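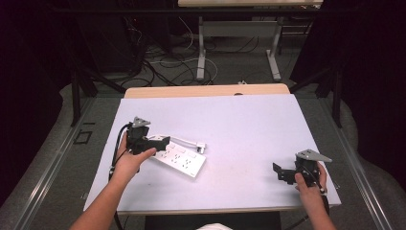
Two grippers over the work board, the left one at a white power strip.

I finished Flerkura last night. I'm telling you this because I started Flerkura in April, and for most of the months in between I was fairly sure I'd never see the credits, in the same way I'm fairly sure I'll never see the end of the paperwork drawer.

If you haven't played it, it's a management game about running a ferry company across a string of cold islands. You buy boats, you set timetables, you argue with harbour masters, and every so often a storm comes through and ruins your week. It's lovely. It's also got the most baffling save system I've met in years, and that's what I want to moan about (sorry, it's been building up).

You can only save in port. Fine! I like that, it feels right for a game about boats. But you can only save in a port where your company owns an office, and for the first stretch of the game you own exactly 2 offices, one at Rikmont and one at Bhutto, which sit at opposite ends of the map. The crossing between them takes the best part of an evening if the weather's against you. So there I was, night after night, tea going cold, trying to limp an ageing car ferry into Rikmont before I had to go to bed. I missed more than once and lost the lot. One time I left the machine on overnight with the game paused and a note stuck to the screen saying DO NOT TOUCH, and somebody in my house touched it.

I know the arguments for doing it this way. It makes you plan. It makes the sea feel big. When I finally scraped together the 3,420 crowns for a third office, bang in the middle of the map, I got up and walked round the room, I was that pleased. A game that let me save wherever I liked wouldn't have given me that. But I've also got a job and a boiler that needs watching, and I did put the thing down for the whole summer after losing a fully loaded crossing to a power cut.
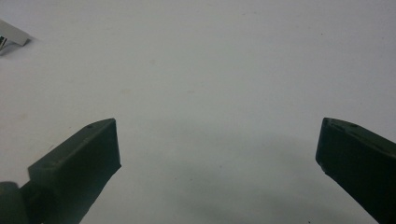

4 min read

What brought me back was Zalis. For those who've only just joined the newsletter, Zalis is the little puzzle game I wouldn't shut up about last year, the one with the sliding canal locks. It saves after every single move. You can close it halfway through a thought, come back a month later, and the water's exactly where you left it. I was replaying it on the train and thinking how kind it was, how it never once made me feel I was wasting its time, and then I noticed I wasn't remotely nervous about anything. I hadn't been nervous for hours. And I missed it, a bit. I wanted a storm.

So I went back to Flerkura with a new plan: short hops only, no heroics, always be one leg away from an office. Dull as ditchwater for the first few evenings. Then the routes started joining up and the money came in and I could afford a boat that didn't shed parts every time the wind got up. By autumn I was running mail, sheep and schoolchildren all over the north side and hardly thinking about saving at all. The game counts your completed crossings in the corner of the ledger, and mine stood at 547 when the ending finally turned up.

I won't spoil that ending, except to say it's quieter than I expected and involves a bench. I sat through the full credits. I even waited afterwards in case there was an extra bit, and there wasn't, just the main menu with the gulls going.

Would I recommend it? Yes, with a big warning label. If you play in long stretches at the weekend you'll probably wonder what I'm on about. If you play the way I do, in the gap between washing up and falling asleep, buy the middle office before you buy anything else. Don't get the second boat. Don't repaint the first boat, however much you hate the brown. The office! I'd have saved myself months.

A couple of you wrote in after the last issue asking whether the fishing quotas are worth bothering with. I did them for one season and never went back. The pay is decent but the nets need mending constantly and the mending screen is slow, with a fiddly little menu that forgets which net you'd picked. If anyone's found a way to make it less of a chore, do hit reply and tell me, as I'm half tempted to start a second company on the southern islands and the southern islands are nearly all fish.

Next time I'll have a go at the pile of demos I've been ignoring, and there's a train one in there that I've got high hopes for. If it turns out you can only save at stations, I'll let you know.

Sent 11/16/22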